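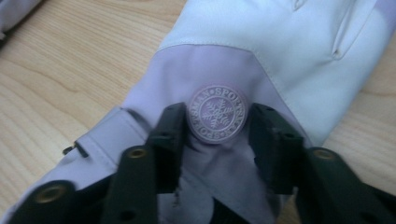

Glove, lavender cuff, round badge.

Thu 11 September

Wasari location check, second pass

Watched Jaunzems again, this time with the sound off and the shot list open. The fan claim is that the whole episode was filmed in a single quarry and that the "harbor" is the same quarry with water put in later. I went in doubting it and I still doubt it.

My list has 109 exterior shots. The June list had fewer, but it skipped anything under a second long, and the chase is nearly all shots like that. So the June match rate is worthless and I'd like us to stop quoting it.

What people point to is the notch in the ridge line behind the customs hut. It does show up in the harbor shots, flipped. Fine. But a notch in a ridge is a notch in a ridge. I could find one like it in half the westerns on the shelf. Before I believe it I want the notch plus something else in the same shot, at the same spacing.

Ran the ridge stills through Monus as well. It scored them 200, which the manual calls "strong." Then I gave it a ridge from a completely different show and it scored that one nearly as high. I think it likes any dark edge against a pale sky. Not using it as evidence until somebody can say what the score measures.

The fan page also leans on the sun angle. They take the story's clock at its word, so a scene set at noon must have been shot at noon. Television doesn't work like that, and the shadows in the customs hut scene jump between cuts anyway.
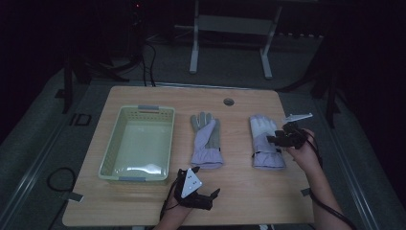

What holds up so far

2 shots. The wide one before the titles and the one where the ferry captain turns around. Both have the notch, the leaning pole and the pale streak in the rock, and the gaps between them agree when I overlay the prints. I'd sign off on those as the same place. Which place is another question.

The Kultura transfer is softer than ours and has a different crop on the left. Anyone comparing across the two copies should say which one they used. I didn't on the first few rows and had to redo them.

Still to do

- Redo the harbor rows from our copy only
- Look for the pole in the chase
- Ask for the uncropped version of the ferry shot
- Take the Monus column out of the shared sheet

2 comments | Share this entry

This site uses cookies to remember your settings. Accept | Manage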